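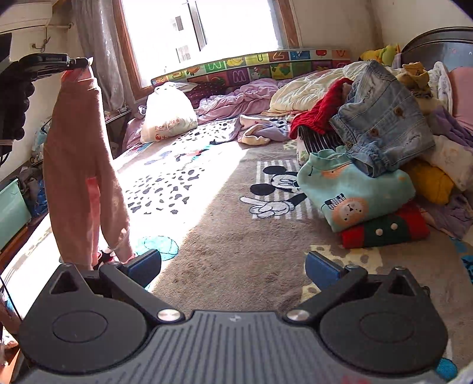

The Dobos hand gripper in the children's room, blue pads open, with the clothes pile still to go.

I've had the Dobos from Pluklow for nearly 3 weeks now and I'm really rather fond of it. It's the hand-held gripper you use to show a robot how a job is done, and I chose laundry, as there is always plenty of that in our house! The blue rubber pads are lovely on knitwear, and even the little denim jacket with its round buttons gave me no bother. Thin cotton is fiddlier (I pinched the rug as well more than once), and after 45 minutes my wrist did start to grumble, so I'd like a lighter base next time, please. The booklet could be clearer on cleaning the pads too. Four stars out of 5 from me, and I'm keeping it.

Margit Gulyás, Plevstead
October 4, 2022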